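4.2 Covering fruit with slotted baskets

Huỳnh's claim that an upturned basket keeps mangoes "out of sight and out of mind" rests on 7 households, and we doubt it.

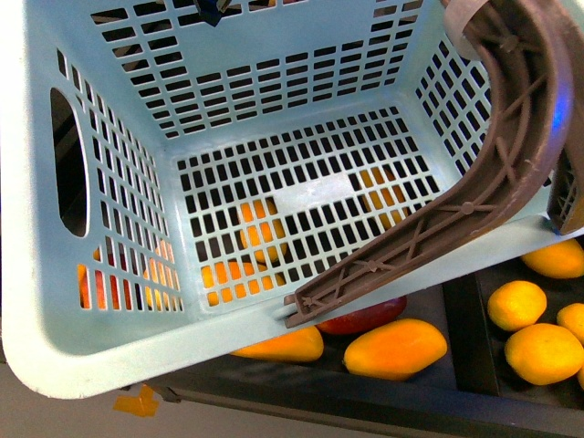
Fruit that people can glimpse through slots is hardly hidden. The Celon survey (200 replies) asked only whether a cover was used, never what kind, so it cannot settle the matter.

Figure 3. Mangoes under a pale blue laundry basket, seen through its slots.

We therefore treat slotted and solid covers as 2 separate groups.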